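Used Dell tower, green board, blue plastic bits: three stars and a half
Posted 7/12/24 by Rostislav Urban

I bought this tower to learn on, from the Wornwood surplus store, where it was lot 247 and smelled faintly of carpet. The listing said "light office use," a phrase covering everything from one spreadsheet a week to fourteen years of somebody's lunch.

Good news first. The case opens wide and lies flat on its side without complaint, so you work from above like a surgeon, or a man looking for his keys in a drain. The CPU socket is out in the middle of the board with decent room for fingers. I've owned newer cases with less.
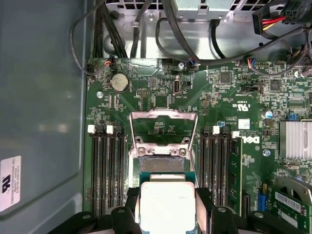

Cables are another matter. Whoever routed them had a grudge, and a black one arcs right over the board as if it paid rent there. I pushed it aside, and it came back. Štěpánka Kubíček, who sold me the thing, recommends twist ties and patience – she stocks only the twist ties.

I do like the blue plastic. Drive clips, slot tabs, a little latch at the corner: if it's blue, go ahead and touch it. My dishwasher should be this clear.

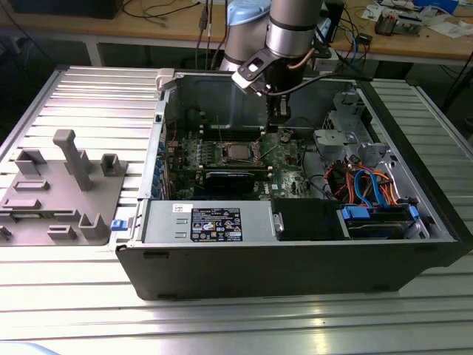
The power supply takes up more of the case than I'd like, and the drive bay is snug. Half a star off for the sticker residue on the lid. Would buy again, minus the carpet.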